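Home | Projects | Reports | Funding | Contact

Sosora Kiln Efficiency Project: Progress Report to the Koster Fund

Last updated: 7th August

Prepared by Tia Ashworth. Technical sections by Muammer Öztürkmen.

1. Work completed

The gas supply to the second kiln was replaced and pressure-tested. Both kilns now run on the revised firing schedule, with a slower climb through the early stage and a longer hold at peak. Fuel use is logged at each firing and entered against load weight, which was missing from the records in the previous period.

Glaze trials continued on stoneware and earthenware bodies. Of the 17 recipes carried forward, two were withdrawn for crazing after the thermal shock test. The remaining recipes stay within the expansion limits set in the original proposal.

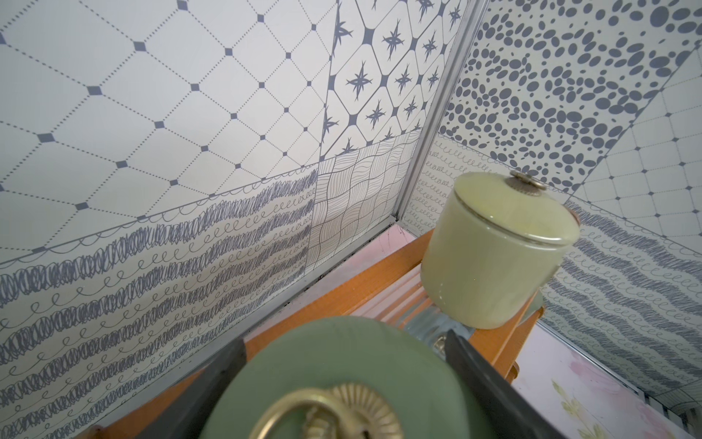

Lead and cadmium release tests on the food-use glazes were sent to an outside laboratory, and results are pending. Until they arrive, those glazes are restricted to test tiles.

2. Delays

Delivery of kiln shelves from Zodevis slipped by one month. Bohdana Pavliuk rearranged the firing calendar so that bisque loads were not affected. Glaze loads ran below capacity during the same period, and the fuel figures for those firings are reported separately.

3. Budget

Spending is within the approved total. We request permission to move 4000 from equipment to laboratory fees. Orvokki Kallio has reviewed the transfer and the supporting quotes are attached as Annex B.

4. Next period

Insulation of the kiln room roof is scheduled for completion by November. Hülya Yurt will repeat the heat-loss survey after that work, using the same measuring points as the first survey.

Print this page | E-mail this page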